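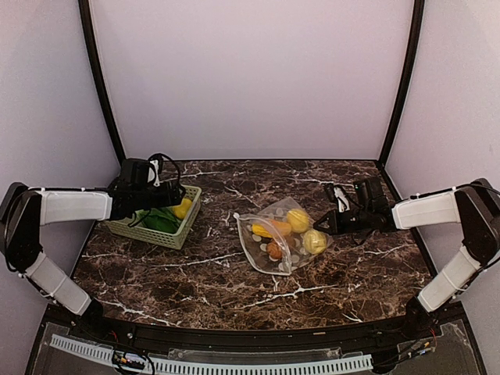 Marble

Marble is a rock that forms when limestone or dolomite is changed by heat and pressure deep in the earth's crust. It has been quarried, carved, polished and argued over for thousands of years, and it remains one of the most loved building stones on the planet. The name comes from an ancient Greek word for a shining stone, and anyone who has seen a freshly polished slab in good light will understand why it stuck!

Formation

Limestone is mostly calcite, much of it left behind by shells, corals and tiny sea creatures. When layers of limestone are buried and squeezed, or baked by magma rising nearby, the calcite grains recrystallize. They grow into one another like pieces of a jigsaw puzzle, and the old bedding and fossils are usually wiped out in the process. What is left is a dense, sugary-looking rock with interlocking crystals. Dolomite goes through much the same change and gives dolomitic marble, a little harder and slower to react with acid.

Very pure limestone produces white marble. Color comes from everything else that was in the mix. Iron oxides give reds, pinks, browns and yellows, serpentine gives green, and carbon-rich matter gives gray and black. The veins are a wonderful record of the rock's life: some are bands of clay or silt that were smeared out as the stone flowed, while others are cracks that later filled with fresh calcite, often pale against a darker ground.

What counts as marble

Geologists and stone dealers use the word differently, and this causes endless confusion. To a geologist, marble has to be metamorphic. In the stone trade, almost any carbonate rock that takes a good polish may be sold under the name, including many limestones that never went through metamorphism at all. Several famous dark "marbles" with white veining are really limestones, and some green ones are mostly serpentine.

Properties

Calcite has a hardness of 3 on the Mohs scale, so marble can be scratched by a steel knife. That softness is a gift to sculptors. Calcite also lets light travel a short way below the surface before it scatters back out, and this gives white statuary marble its glow - a quality that painters of skin have envied for centuries.

The weak point is acid. Lemon juice, vinegar and wine dissolve a thin layer of calcite and leave a dull spot known as an etch. An etch is different from a stain, where a liquid has soaked into the pores, and the two need different treatment. Outdoors, acidic rain slowly softens carved detail, and old gravestones can show the effect beautifully, with crisp letters on the sheltered side and blurred ones facing the weather.

Quarrying and finishing

Roman workers split blocks from the quarry face with wedges and moved them on sledges and rollers. Modern quarries mostly use diamond wire, a steel cable strung with diamond beads that is looped through drilled holes and pulled through the rock while water cools it. The blocks then go to a gang saw or wire saw and come out as slabs.

Slabs cut across the veining look quite unlike slabs cut along it, even when both come from the same block. Neighboring slabs can be opened like the pages of a book so that the veins mirror each other, a technique called book matching that was already popular in Byzantine churches. A polished finish brings out the deepest color, while a honed finish is matte and hides etching better.

Imitations

People have been faking marble almost as long as they have been cutting it, and the fakes are a delight in their own right. Roman wall painters did it in plaster. Scagliola, perfected in Italy in the 1600s, mixes gypsum plaster, glue and pigment into a dough that is sliced, packed, dried and polished, with veins added by drawing colored threads through the mass. Painters also learned to drag a feather through wet glaze to get a wandering vein. Printed papers, laminates and porcelain tiles now carry marble patterns into ordinary kitchens and offices, and a sharp eye can sometimes catch them out by finding the same vein repeated farther along.

See also: Limestone; Travertine; Serpentinite; Scagliola; Terrazzo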